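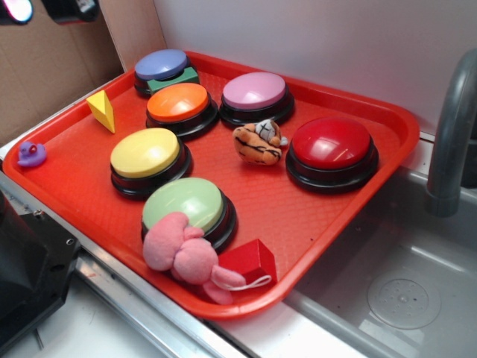

Arm build: the tray sort

The Purnholm workshop's arm has been on the steel counter by the sink since May. It was on the long bench before that, but the bench shook whenever the drill press was running and the arm lost its zero position. The steel does not shake. The drawback is that the sink has to stay dry while the arm is powered, so please wash brushes in the yard until further notice.

The job is a small one. The arm picks a block off the red tray, lifts it clear of whatever is next to it and puts it down in a spot we name beforehand. The tray also holds the colored buzzer buttons, a couple of plush toys and the purple duck, and the arm is supposed to leave all of those alone. Soft toys are harder to work around than blocks. They change shape when touched, and a loop of string on one of them will catch on a finger if the approach is too low.

The Pai control program has logged 1,877 attempts to date. Most of the early ones were run with a single block on a bare tray and don't tell us much. The last batch was 57 attempts on a full tray, with items moved by hand between each one. The arm got its block in 41 of them. Of the misses, the largest group came from the arm closing too soon, with the fingertips on the top edge of the block. The yellow wedge was the worst for this. Its faces slope, so it slides out if the fingers meet it at the wrong height.

Two changes went in after that batch. The fingers now pause before closing, and the wrist turns to line up with the block first. The pause makes each pick slower. We are leaving it in for now.

The buttons cause a different problem. Their caps are glossy and the light over the counter puts a white patch on each one, and the wrist camera sometimes reads that patch as a separate object. Turning the light down helped with the buttons and made the green block harder to find. We have a diffuser sheet on order from Estaver and will try that before changing any code.

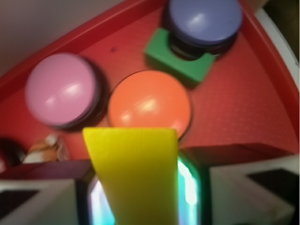

Rekha Unnithan thinks the pause is covering up a calibration fault and would sooner see the wrist camera measured again from scratch. Her point is that the height error should be the same at every corner of the tray if the program is to blame, and it isn't. It gets worse toward the wall. She has offered to print a test grid and tape it into the tray so the error can be checked square by square.

That will be done before the next full batch. If the grid shows a tilt, the mount comes off and gets shimmed.

Aishwarya Rajan is rewriting the startup notes, which still describe the old Grarkach motor board. The old notes have you switch on the motors first. With the new board, start the program, wait 10 seconds, then switch on the motors. Done the other way round, the arm drops a little before it holds.

The spare finger pads are in the drawer under the soldering station. Sign for them if you take a pair.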